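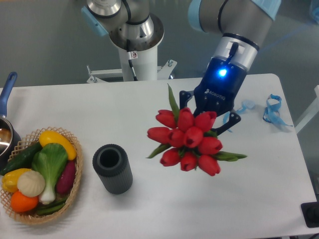
*Red tulips and the ribbed grey vase*

**Re: Tulips in a narrow vase, how many is too many?**

**Honeylyn Ignacio**
Hello all, hope May is treating everyone kindly. I have a bunch of 10 red tulips, still closed up tight and rather lovely, and a dark grey vase I've grown fond of, the ridged sort with a thick rim. My worry is whether they'll all sit nicely in it or end up squashed together like commuters. Would you put the whole lot in or split them? And do the leaves stay on? I do like a bit of green poking out, but I've been told off for it before!

**skarkico_sue**
Oh, what a gorgeous red! I'd put the whole bunch in, Honeylyn. Tulips look a bit mournful when they're spaced out, and they'll lean about and find their own places by teatime anyway (mine always do, the little devils). Take off any leaves that would sit under the water and leave the rest.

**Etim**
Sorry Sue, I'd split them. Closed heads take up far less room than open ones, and once those open they'll be shoving each other over the rim. Six in the vase and four in a jug on the windowsill, that's my vote.

**skarkico_sue**
A jug! Etim, you'd have daffodils in a milk bottle.

**Etim**
I have done, and they looked very nice, thank you.

**fastell153**
I'm with Sue on keeping them together, but do snip a little off the stems first and only put in a few inches of cold water. Don't fill it to the top.

**Honeylyn Ignacio**
Thank you, all of you. I'm going to try the whole bunch and keep a jug handy in case Etim is right. The leaves are staying, whatever my sister says.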